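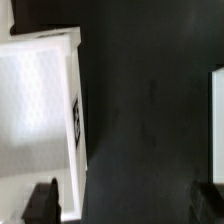 4.2 Sound and laughter in low-budget horror comedy

Audience response was measured at 19 screenings of the Keane shorts, a set of 16 films that mix ghost stories with domestic farce. Laughter was logged by hand and checked against the room recording. Correia's earlier coding scheme was kept, with one change — nervous laughter after a scare was scored apart from laughter at a joke. Several of the shorts hide their ghost behind a pale surface and let the viewer wait. A grey panel with a mottled, frosted look, set in a thick white border as in Figure 3, gives the eye faint streaks and patches but no clear shape. Scenes built on such surfaces drew more nervous laughter than scenes with open doorways.

Figure 3. Pale grey panel in a white box-like structure.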